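Junside – Zubehör für klassische Automobile
Startseite > Garage > Abdeckungen für innen > Estwood

Estwood Innenabdeckung für Oldtimer und Youngtimer
Hersteller: Mösli
Lieferbar in Anthrazit, Weinrot und Flaschengrün

Wer ein altes Auto in der Garage stehen hat, kennt den Moment im Frühjahr: Tor auf, Licht an, und auf dem Lack liegt eine Schicht Staub, in die irgendeine Katze ein sehr schönes Muster getreten hat. Wir haben in den letzten Jahren so ziemlich jede Haube ausprobiert, die man über ein Auto ziehen kann, und bei der Estwood sind wir hängen geblieben. Seit September liegt sie auf drei von unseren eigenen Wagen, und wir freuen uns jedes Mal, wenn wir sie abziehen und darunter alles so aussieht wie beim Abstellen!

Der Stoff ist ein weicher, dehnbarer Strick, der sich über die Karosserie legt wie ein gut sitzender Pullover. Man sieht die Kotflügel, man sieht die Dachlinie, man erkennt sofort, was darunter steht (und das ist ja auch ein bisschen der Sinn der Sache, wenn man ohnehin jeden Abend noch einmal in die Garage schaut). Außen ist das Gewebe glatt genug, dass Staub sich abschütteln lässt, innen kommt das Futter Nimton zum Einsatz, ein angerautes Flanell, das wir inzwischen auch als Meterware führen.

Material und Verarbeitung

Das Außengewebe wiegt 140 Gramm pro Quadratmeter. Das klingt nach wenig, und wir waren am Anfang selbst skeptisch. In der Praxis ist gerade das leichte Gewicht ein Segen: Man wirft sich die zusammengerollte Haube unter den Arm, legt sie auf die Motorhaube und zieht sie allein nach hinten, ohne dass jemand auf der anderen Seite mitlaufen muss. Bei den schweren Hauben von früher sind wir regelmäßig am Außenspiegel hängen geblieben und haben geflucht.

Alle Nähte laufen flach und liegen nach außen. Über der Dachmitte gibt es keine Naht, dort liegt eine durchgehende Bahn. Der Saum ist rundum mit einem weichen Gummizug gefasst, der unter die Schweller greift. Metallösen, Haken oder Schnallen hat die Estwood keine. Vorn ist innen ein kleines Stoffetikett eingenäht, damit man beim Auflegen weiß, welches Ende an die Stoßstange gehört – eine Kleinigkeit, die wir bei anderen Hauben schmerzlich vermisst haben.

Gestrickt und genäht wird bei Mösli in kleinen Serien. Die Schnitte zeichnet dort Huệ Phùng, und wer einmal mit ihr über die Heckpartie eines Kombis gesprochen hat, versteht, warum die Haube auch an schwierigen Stellen sitzt.
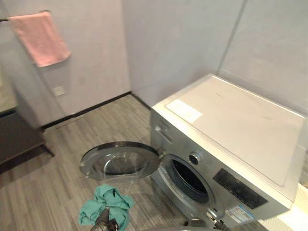 Passformen

Derzeit gibt es 47 Schnitte, sortiert nach Karosserieform und Länge. Kleine Roadster, zweisitzige Coupés, klassische Stufenhecklimousinen, Kombis, Schräghecks, Kleinwagen mit Heckmotor und große Reiselimousinen sind abgedeckt. Für Vorkriegswagen mit freistehenden Scheinwerfern und Trittbrettern bitte vorher anfragen, hier arbeitet Mösli nach Maß, und das dauert ein wenig länger.

So finden Sie Ihre Größe: Messen Sie die Gesamtlänge von Stoßstange zu Stoßstange, dann die Breite ohne Spiegel und zuletzt die Höhe am höchsten Punkt des Dachs. Liegen Sie zwischen zwei Größen, nehmen Sie die kleinere, der Strick gibt in der Länge gut nach. Bei Cabriolets messen Sie bitte mit geschlossenem Verdeck. Spiegeltaschen gehören bei den meisten Schnitten dazu; wenn Ihr Wagen nur auf der Fahrerseite einen Spiegel trägt, geben Sie das im Bemerkungsfeld an, dann bleibt die andere Seite glatt.

Ein Heckflügel, ein Dachgepäckträger oder ein außen montiertes Reserverad? Schreiben Sie uns. Povilas Urbonaitė sitzt bei uns an den Sonderwünschen und hat schon Lösungen für Anbauten gefunden, von denen wir vorher nicht einmal wussten, dass es sie gibt.

Auflegen und Abnehmen

Das Auto sollte sauber und vollständig trocken sein. Ein wenig Staub vom Nachmittag ist kein Drama, aber grober Schmutz und Sand gehören vorher herunter. Lassen Sie nach einer Ausfahrt den Motor und den Auspuff abkühlen, gern über Nacht.

Legen Sie die Rolle auf die Motorhaube, ziehen Sie den Saum unter die vordere Stoßstange und rollen Sie das Paket über Windschutzscheibe und Dach nach hinten ab. Dann die Seiten herunterlassen, Spiegeltaschen überstülpen, Saum hinten einhängen. Mit etwas Übung ist man schneller fertig, als der Kaffee durchläuft. Beim Abnehmen klappen Sie zuerst beide Seiten nach oben auf das Dach und rollen dann von hinten nach vorn auf. So liegt die Haube beim nächsten Mal gleich richtig herum, und die Innenseite bleibt innen.

Fahrzeuge mit Antenne: Wir raten dazu, die Antenne einzuschieben oder abzuschrauben. Wo beides nicht geht, gibt es eine verstärkte Durchführung zum Nachrüsten. Die wird aufgenäht, ein Loch schneiden Sie bitte erst, wenn die Verstärkung sitzt (fragen Sie nicht, woher wir das wissen).

Pflege

Zum Ausschütteln reicht meistens ein trockener Tag und jemand, der am anderen Ende anfasst. Für die gründliche Reinigung gilt: Schonwaschgang bei dreißig Grad, flüssiges Feinwaschmittel, kein Weichspüler, niedrige Schleuderzahl. Die Hauben für Roadster und Kleinwagen passen in der Regel in eine normale Haushaltsmaschine, bei den großen Limousinen und Kombis ist der Waschsalon die bessere Adresse. Vor dem Waschen die Haube auf links drehen und den Saum nach kleinen Steinchen absuchen. Trocknen am besten liegend oder über zwei Leinen, nicht im Wäschetrockner. Bügeln braucht es nicht, Falten hängen sich auf dem Auto von allein aus.

Flecken von Öl oder Fett behandeln Sie mit etwas Gallseife vor. Benzin, Bremsenreiniger und Verdünnung haben auf dem Stoff nichts verloren.
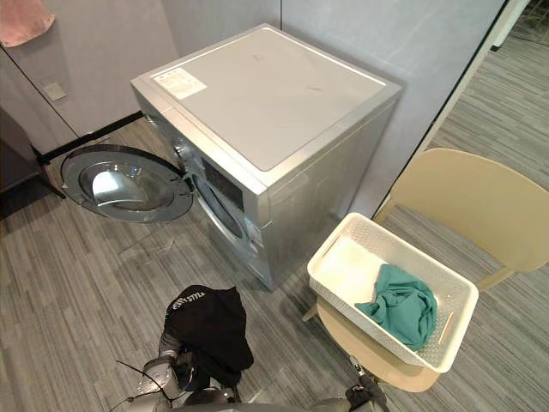

Waschmaschine mit offen stehender Tür.

Wofür die Estwood gedacht ist und wofür nicht

Sie ist eine Haube für geschlossene Räume. Garage, Scheune, Tiefgarage, Sammelhalle – alles wunderbar. Unter dem Carport wird es schon grenzwertig, und im Freien ist sie fehl am Platz, der Stoff ist nicht wasserdicht und soll es auch nicht sein. Feuchtigkeit, die sich nach einem Wetterumschwung auf dem Blech niederschlägt, kann durch das Gewebe wieder entweichen. In sehr feuchten Hallen ersetzt das aber keinen Luftentfeuchter und kein gelegentliches Lüften. Wer draußen parken muss, findet bei uns in der Rubrik „Abdeckungen für außen“ passende Modelle.

Gegen Staub, Spinnweben, Vogeldreck unter alten Dachbalken und die berühmte Fahrradlenkerkante beim Vorbeischieben hilft sie sehr ordentlich. Einen umfallenden Besenstiel haben wir (unfreiwillig) auch schon getestet, der Lack darunter blieb heil. Als Aufprallschutz verkaufen wir die Haube trotzdem nicht. Wenn bei Ihnen regelmäßig Dinge aus dem Regal fallen, gibt es die Polstermatte für Motorhaube und Dach, die man unter der Estwood auflegt.

Frisch lackierte Autos brauchen Geduld. Bitte fragen Sie Ihren Lackierer, ab wann abgedeckt werden darf. Bis dahin bleibt die Haube im Beutel, auch wenn es schwerfällt!

Technische Angaben

Verwendung: innen
Außengewebe: Polyesterstrick, 140 g/m²
Innenfutter: Nimton, angeraut, ungefärbt
Saum: umlaufender Gummizug, ohne Metallteile
Farben: Anthrazit, Weinrot, Flaschengrün
Schnitte: 47, dazu Maßanfertigung
Wäsche: 30 °C, Schonwaschgang
Lieferumfang: Haube, Aufbewahrungsbeutel mit Kordelzug, Pflegeblatt
Gewährleistung: 2 Jahre

Zum Farbton: Weinrot fällt in natura etwas dunkler aus, als die meisten Bildschirme es zeigen. Stoffmuster schicken wir gern kostenlos zu, einfach Farbe und Adresse über das Kontaktformular nennen.

Stimmen von Kundinnen und Kunden

„Sitzt auf meinem Coupé wie angegossen. Ich hatte vorher eine Universalhaube, die vorn Falten warf und hinten zu kurz war. Die Farbe passt sogar zu den Sitzen.“
Pierina Leone

„Beim ersten Mal habe ich sie verkehrt herum aufgelegt und mich gewundert, warum die Spiegeltaschen an der Hinterachse hängen. Etikett gefunden, Problem gelöst. Sehr schöner Stoff, riecht auch nicht nach Chemie. Einen Stern Abzug für den Beutel, der könnte eine Nummer größer sein, ich stopfe da jedes Mal ganz schön.“
Koen Kuipers

„Unsere Scheune ist alt und staubt ohne Ende. Nach dem Winter habe ich mit dem Finger über die Haube vom Kombi gewischt und nichts gefunden. Bestelle jetzt noch eine für den Traktor, falls es da einen Schnitt gibt?“
Maham Malik

Antwort von Junside: Für Traktoren haben wir tatsächlich keinen fertigen Schnitt, aber schicken Sie uns gern die Maße und zwei, drei Fotos. Den Hinweis mit dem Beutel haben wir an Mösli weitergegeben, die neue Serie bekommt einen größeren.

Häufige Fragen

Färbt der Stoff ab?
Das Futter ist ungefärbt, auf dem Lack liegt also kein Farbstoff. Die Außenseite waschen Sie beim ersten Mal bitte getrennt von heller Wäsche.

Kann ich mit der Haube auf dem Anhänger fahren?
Nein, auch nicht für kurze Strecken. Im Fahrtwind flattert jeder Stoff, und dann scheuert er. In einem geschlossenen Transporter ist es kein Problem, solange der Wagen fest verzurrt ist und die Gurte nicht über die Haube laufen.

Verträgt sie sich mit einem Ladeerhaltungsgerät?
Ja. Das Kabel führen Sie unter dem Saum heraus. Das Gerät selbst bleibt neben dem Auto, nicht unter dem Stoff.

Ist eine Bestickung möglich?
Mit Namen oder Baujahr, ja. Gestickt wird auf einen separaten Aufnäher, der danach auf die Außenseite kommt. So kratzt innen kein Stickgarn. Bestickte Hauben sind vom Umtausch ausgeschlossen.

Wie lange dauert die Lieferung?
Gängige Schnitte in Anthrazit liegen im Lager und gehen meist am nächsten Werktag raus. Weinrot und Flaschengrün nähen wir auf Bestellung, ebenso alle Maßanfertigungen. Den voraussichtlichen Termin sehen Sie im Warenkorb.

Passt dazu

Polstermatte für Motorhaube und Dach
Nimton Futterstoff als Meterware
Antennendurchführung zum Aufnähen
Aufbewahrungsbeutel, groß

Stand der Produktangaben: 22. Dezember 2020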